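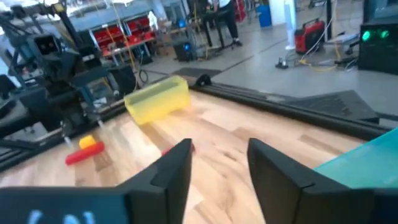 Stidstead Workshop – Sorting and Storage

Notes on the small-parts benches and racking at Stidstead, compiled by Neema Mollel for the Wamer storage pages. The current stock list runs to 2,823 loose items, of which 1,463 have a fixed bin. The remainder are sorted at the bench and put away in batches.

Bench, with yellow bin and blocks
Light wood-grain top. The bin is translucent yellow plastic, rectangular, open at the top. Red and yellow blocks are sorted by colour first, then by shape – cylinders are kept apart from cubes.

Racking
Metal shelving with red storage bins in rows. Bins are labelled on the short side and numbered from the left. Shelf heights were reset in December to give 15 mm clearance above each bin.

Floor
Grey concrete, with dark mats near the bench. Mats are lifted for sweeping at the end of the day and put back by 13:00 the next.

Bin codes
Prefix P is for stock from Parisi, prefix O for stock from Omer. Items with no prefix go to Tatu Swai for coding before they are shelved. Mixed bins are not given a code.

Corrections to the stock list should quote the bin code and the shelf number.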